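Two-Arm Bench Build: Frequently Asked Questions

Who is this for?
Members of the Cirnutham shared workshop who want to use the block-sorting bench, and people who emailed me at midnight. The project is called Villance. Lurdes Abreu named it and declines to say why.

Do I have to start in the simulator?
Yes. The real arms cost more than 900 dollars to fix last February, and I'd like that to stay a one-time hobby.

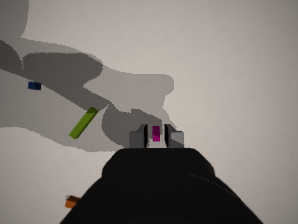
What should I check on a first run?
Finger alignment, before anything clever. Open the gripper and park it over the piece you want. The magenta block should sit in the gap with a strip of table showing on either side, and if it doesn't, fix your offsets.

How are the pieces laid out?
Scattered, on purpose. Tidy rows make bad code look good.

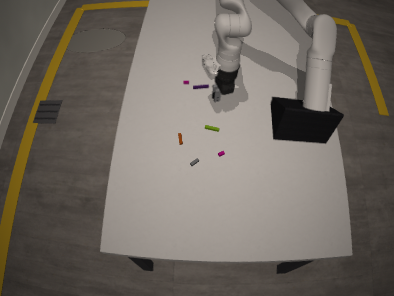
Both arms over the table, pieces still spread out.

Can I run both arms at once?
Eventually. Get one working for 20 clean cycles first. Plenty of jobs never need the second: the magenta stick with the blue tip is in one gripper while the other arm holds nothing.

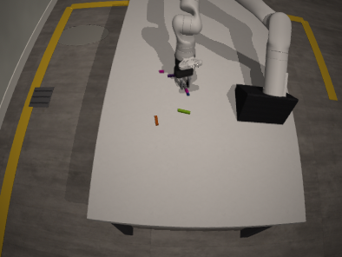
Why is my pick so slow?
Speed is capped in the shared config — please leave it there. With the cap on, one arm can lift a stick at an angle over the table and you still have time to hit stop.

Can I change the cap in my own copy?
Sure. Keep it in your own folder, and don't push it to the Sithole branch at 2 in the morning. 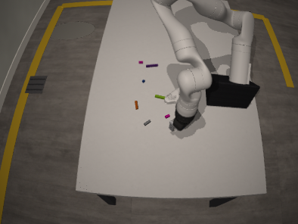

I have restored that branch often enough to know the commands by heart. Ask Lurdes for a login if you don't have one.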